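About the Bendville Robotics Club

Who we are

Bendville Robotics Club is an after-school club for pupils in Years 9 to 13 at Bendville School. It meets twice a week in term time, on Mondays and Thursdays, from the end of lessons until a quarter to six. The club is part of the design and technology department and is open to any pupil in those years, whether or not they take a technology subject.

The club began as a lunchtime group building line-following buggies from kits. After a few years the older members wanted something that would last longer than a half term, and the group moved to after school and started working with robot arms. The buggies are still used by new members in their first few weeks.

There are now 62 members. They are split into a Monday group and a Thursday group, and Year 12 and 13 members may come to both.

What we do

New members start with basic wiring, simple programs and safe use of hand tools. Once they have finished the starter tasks they join one of the project teams. Each team has a mechanical side and a software side, and members are expected to spend at least one term on each before they settle.

Our main project is called Zasska. It is a table-top system in which robot arms pick up, move and put down ordinary household items. The name was chosen by a vote in the first year of the project and has no particular meaning. Teams write the programs, adjust the grippers, set out the table and keep the log of each run. A second, smaller project, Osagie, is the software that stores the logs and lets members search them by item, date or team. Osagie was written entirely by Sixth Form members and is now on its second version.

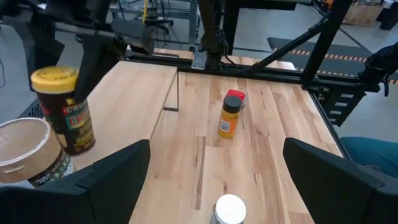

Zasska work is done with things from the kitchen cupboard in place of foam blocks. Blocks are all the same shape and weight, and a program that handles them well often fails on the first real container it meets. Members bring in clean packaging from home, and the teams choose a mix of sizes for each session. A small orange spice bottle with a black screw cap needs a different grip from a round tub or a tall jar with a yellow lid, and an item with another one partly hidden behind it is harder again. Teams have to decide which item to take first, how far the fingers should open and which way the arm should come in. At the time of writing the log holds 143 finished tasks. A task counts as finished when it has been run five times in a row without anyone touching the items.

Each team writes up its work at the end of every half term. The write-ups are short and are kept in the club folder, including the ones for tasks that were given up.

Competitions

The club enters the Istberg Schools Challenge each July. Teams are given a sorting task on the morning and have the rest of the day to prepare for it. We have entered for the last 5 years. Our best result so far was second place in the handling section, and the same team also won the prize for the best logbook. Up to eight members travel to the challenge. Places go first to those who have kept up their write-ups.

We also run a demonstration at the school open evening, when visitors can ask members about the projects and watch a task being run.

Working safely

Every member has a safety talk before using any powered equipment and signs a form to say that they have understood it. A member of staff is present whenever the arms are switched on. Hands stay clear of the table during a run. One member of each team stands by the stop button and does no other job while the arms are moving. Long hair is tied back, and bags are left on the hooks by the door.

Joining

Pupils can join at the start of any term. Forms are available from the technology office and need to be signed by a parent or carer. The cost is £5 a term, which goes towards cables, screws, spare parts and the entry fee for Istberg. Pupils who receive free school meals do not pay. No experience is needed, and members do not have to buy any equipment of their own.

We try to offer a place to everyone who applies. When a group is full we keep a waiting list and fill places in the order the forms came in.

Helping the club

We are always glad of clean, empty containers with their lids on, particularly odd shapes. Please do not send glass. Local firms that would like to give materials or arrange a visit for members can write to the club through the school office.

Page last updated February 2019.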